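Guides > Perception > Timestamps and syncing

Search the guides

Lining up two gripper streams before you train on them

If you record folding with two hand-held grippers, sooner or later you'll end up with two videos that don't quite agree about what time it is. I put this off for ages (I kept telling myself the policy would cope) and it really didn't! So this is the way I do it now, using Jotbridge for the recording and a little script called Tully for the lining up.

First, check that both grippers are writing their own timestamps and not the time the file was saved. In Jotbridge it's a tick box under Session, and it's off by default, which has caught me out more than once. Turn it on, restart the recorder, and look at the first few lines of the log. You want a number that climbs evenly. If it jumps about, swap the cable before you touch any settings.

Next, record a sync move at the start of every take. Mine is very simple – I close both grippers fully, open them, and do that 3 times at a steady pace. Finger width gives you a lovely clean up-and-down line, much easier to match than anything in the video.

Now run Tully on the pair:

tully align left.log right.log --signal width --window 24

The window is in seconds. It slides one width line over the other until the bumps sit on top of each other, then prints the offset in milliseconds. Anything under 100 I just apply and move on. If it's bigger than that, I open both files and check by eye, as it has probably matched the wrong bump.

Once the offset is in, scrub to a moment when a gripper closes on cloth and compare the width line with the video. T-shirts are good for this, as a pinch at the hem is easy to spot.

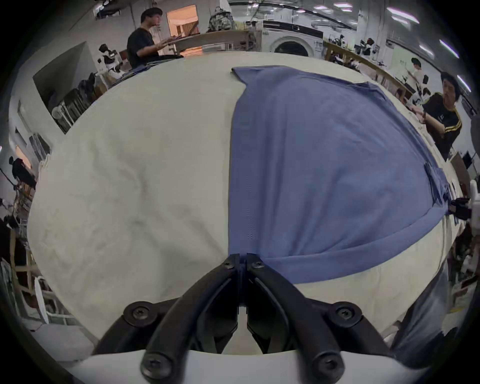
If the width line says closed a few frames before the fingertips do, your offset has the wrong sign. Flip it and look again. I get this backwards on some 17 takes out of every batch I do late in the evening, so don't feel bad.

One more thing on wide lenses: please don't flatten the video before you do this check. Straightening is slow, and you only care about when the fingers meet, so the raw picture is fine. I leave all that to the Bultar step, right before training.

Last job, write the offset into the session file with --save, and keep the original logs somewhere safe. I overwrote mine in September and had to record the whole lot again.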